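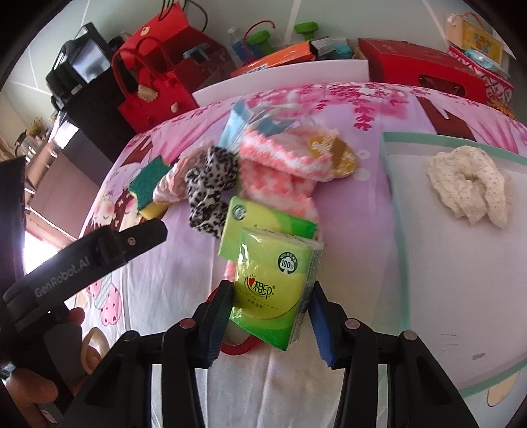
Tissue packs, scrunchies and a face mask, all of it on the bed.

Small things on the bed: how I clear them in 10 minutes
Written by Kerstin Tiedemann, July 28, 2023

In our flat in Vundberg the bed is the biggest flat place we have, so everything lands there. Bags are emptied on it, pockets are emptied on it, and in the evening somebody must move it all before sleeping. For a long time I moved it to the chair, and in the morning from the chair back to the bed. Since January I do it in another way and I want to write it down, as two readers have asked me.

Start with paper and plastic
Tissue packs go first. They are light and slippery and they slide under everything else. I keep the opened pack in the bag I use every day and the closed ones in a shallow drawer near the door, standing on the narrow side like books. Please look if the sticky flap still closes. When it does not, the pack stays at home on the bedside table, otherwise you will find fluff on every tissue.

Face masks
A crumpled mask I do not put back in the drawer. If it is the paper kind and I don't remember when I wore it, it goes in the bin. Clean ones live in a flat envelope with the straps folded inside, so they cannot catch on hair ties.

Scrunchies
Satin ones and printed ones can be kept together, but not with hair clips, which pull threads. My neighbour Rüdiger Frerichs gave me the cardboard tube from inside a kitchen roll for this and it works very well: you put the scrunchies over it, one after another, and stand it on the shelf. Take the hairs off before. For washing I use a small net bag at a low temperature, and I dry them lying on a towel. Satin does not like the radiator.

Fluffy things
Plush and fleece collect dust faster than one thinks. Shake them out of the window and brush them with a soft clothes brush, always in the same direction. Do not iron. If the pile has gone flat, hang the piece in the bathroom while you shower and brush it again when it is dry.

Small cloths
Cleaning cloths and face cloths make the most disorder, because they have no shape of their own. Pick the cloth up in the middle, let the ends fall and give it one shake. Then lay it flat, fold it in half two times and roll it from the folded side. Rolled cloths stand in a box without falling over. I use the Kassa box, the low one, but a shoe box is just as good.
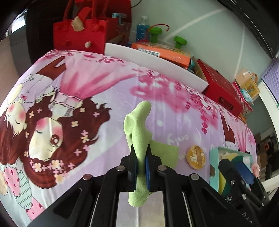 The light green cloth, picked up and still bunched, over the printed cover.

Put a cloth away only when it is fully dry. Feel the thick part in the folds and not only the corner. I once rolled a damp one and the whole box had a smell after 2 days.

The cover itself
When all is away, pull the cover straight from the foot end, walking around the bed and not leaning over it. Printed covers I wash inside out, with the buttons closed, and I fill the machine to 80 per cent and not more. The colours of the print stay fresh longer this way and there are fewer wrinkles.

Question from Reinhold Fröhlich in Skevby: can the cloths be washed together with the bed cover? Better not. They give off fluff, and small pieces creep into the corners of the cover, where you search for them a long time.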